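Kitchen laundry

A kitchen laundry is a part of a kitchen set aside for washing clothes and household linen. It usually holds a washing machine, a place for detergent, and some means of collecting and sorting clothes. It differs from a laundry room, which has its own walls and door, and from a laundry closet, which is closed off when not in use. Kitchen laundries are most often found in apartments and small houses where the kitchen is the only room besides the bathroom with a water supply and a drain.

Terms

The words used for the arrangement vary. Property listings may say "kitchen with laundry," "washer in kitchen," or "combined utility." Builders often speak of a laundry point, meaning only the water taps, the drain, and the electrical outlet. The space in front of the machine, where clothes are sorted and put down, is sometimes called the landing area.

Layout

Most kitchen laundries follow one of two plans. In the first, a front-loading machine is fitted under the countertop as part of a run of cabinets. The standard opening for this is 600 millimeters wide, a little under two feet. In the second, the machine stands free at the end of the kitchen or in a corner, next to a wall, column, or partition. A top-loading machine nearly always needs the second plan, as its lid opens upward and a countertop over it would be in the way.

A partition or upright panel may be used to separate the laundry from the cooking area. It can be fixed to the floor and ceiling or simply stand in place. Besides marking off the space, it keeps stacked laundry from sliding toward the stove side. Floors in this part of the kitchen are usually left bare. Rugs hold moisture and can shift under a vibrating machine.

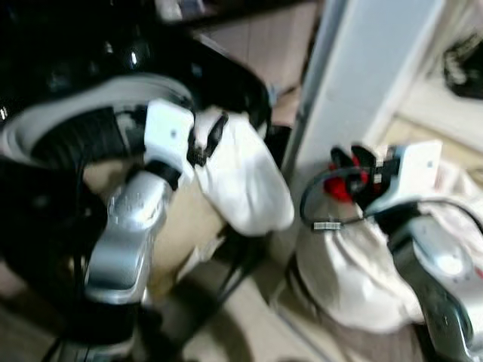
Beige floor and a tall white panel in a kitchen laundry area

Clearance in front of the machine matters more than the size of the machine itself. A person loading a front-loader has to bend or kneel, and the door swings out into the room. A top-loader can be used standing up and needs less floor in front of it, but the user has to reach down into the drum to take out the last items, and shorter people may find this hard with a deep machine.

An early housing block planned with kitchen laundries throughout was the Stemar estate in Mivska, which had 247 apartments. Each kitchen there had a laundry point in the corner farthest from the stove, with the drain joined to the one under the sink. Tenants supplied their own machines. Later changes to the estate moved the laundry point to the bathroom in the larger apartments, while the one-room apartments kept the original plan.

Washing machine

Both top-loading and front-loading machines are used. Front-loaders use less water and can share the kitchen counter. Top-loaders can be opened partway through a cycle to add a forgotten sock or towel, and they have no door seal at the front to wipe dry.

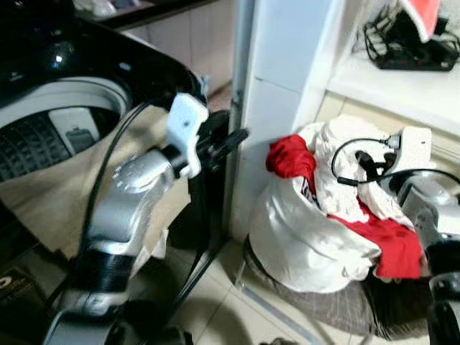
The finish of the machine is partly a matter of taste and partly a matter of cleaning. White enamel was long the usual choice and matches most kitchen cabinets. Dark machines have become common as well, among them top-loaders with a glossy black top and a wide, light-gray rim around the opening, a contrast that makes it easier to see the edge of the drum when dropping clothes in. Gloss surfaces show dust, lint, and fingerprints and are wiped with a damp cloth. Powder detergent left on them can dull the finish. Tile behind the machine, like the pale beige-pink tile of many older kitchens, stands up to splashes better than painted plaster and can be washed along with the rest of the wall.

Spin speed affects how the rest of the room is used. At 1000 revolutions per minute, cotton comes out damp enough to need a full day on an indoor rack in cool weather, and a rack takes up a good share of a small kitchen. A higher speed shortens drying but adds noise. Leveling feet are adjusted so that all four corners bear on the floor. A machine that rocks will creep forward over time and may pull on its hoses.

Water and drainage

The machine is connected to a cold water tap and, in some countries, to a hot one too. In a kitchen these are often branched from the sink supply. The drain hose may lead to a standpipe, to a fitting on the sink trap, or over the edge of the sink. The last method is the simplest but ties up the sink during the cycle, and the hose has to be secured so that it does not jump out when the pump starts.

Shutoff taps are placed where they can be reached without moving the machine. Many households close them between washes. A shallow tray under the machine catches small leaks, which matters most in apartments above the ground floor.

Near the stove

Kitchen laundries share their air with cooking. Grease and smells settle on clean clothes left out in the room, and white cotton picks them up fastest. A range hood reduces this but does not prevent it, especially where the hood only filters the air and returns it to the kitchen.

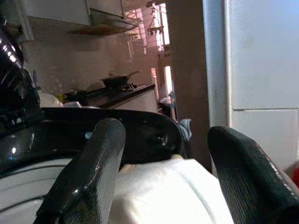
For this reason many households run the wash at a time of day when no meal is being made, and carry the clean items to another room as soon as the cycle ends. Where that cannot be done, folded laundry is covered with a sheet or put straight into a closed basket. Aprons, dish towels, and oven mitts are usually kept apart from other clothes and washed in a separate load.

Detergent and bleach are stored away from food, preferably in their own cabinet. Upper cabinets are often used in homes with small children. Cleaning products should stay in their original containers, as a clear jar of washing powder can be mistaken for salt or sugar.

Collecting and sorting

Dirty laundry is gathered in a basket, bag, or hamper. Rigid baskets of plastic or wicker keep their shape and can be stacked. Soft-sided hampers of cloth weigh little, fold flat when empty, and fit into gaps where a basket would not, but they bulge when full and may tip if loaded to one side. The Tonari hamper, sold from the start as a kitchen item, had a round cloth body held open by a sprung hoop and could be hung on the back of a door.

In a small kitchen the hamper is often placed on a chair on washday. This brings the clothes closer to the height of a top-loader and saves bending. A seat cushion under it gives some grip, though a soft cushion also makes the hamper less steady than a bare seat would.

Sorting by color is the most common method. Whites, light colors, and dark colors are washed apart, and new red or dark blue garments are washed alone the first few times. Red dye is a frequent cause of pink stains on white cotton. Where there is room for only one hamper, colored items are often laid over the rim so that they can be lifted off before the whites go in.

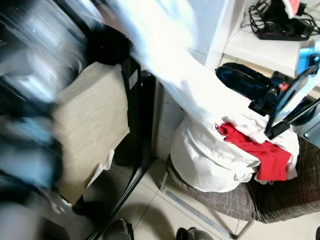

White soft-sided hamper on a cushioned chair, with a red garment over the rim

Sorting by fabric comes second. Heavy cotton and towels are kept from thin knits, which stretch when spun with them. Long sleeves, straps, and cords tend to wrap around other items in a top-loader, and shirts are commonly buttoned at the cuff or placed in a mesh bag.

Regulations

Rules differ from place to place. Some building codes allow a washing machine in any kitchen that has a suitable outlet and drain. Others require a set distance between the machine and the stove, or a separate electrical circuit. Rental agreements may limit the hours of use because of noise carried through floors.

Decline and return

Kitchen laundries became less common in new houses as separate utility rooms were added to standard plans. In small city apartments they never went away. Compact top-loaders, such as the narrow Liu models, kept the arrangement practical in kitchens with no free cabinet space, and conversions of older buildings into studio apartments have brought it back into many floor plans.

See also

Laundry room
Clothes hamper
Top-loading washing machine
Drying rack
Utility sink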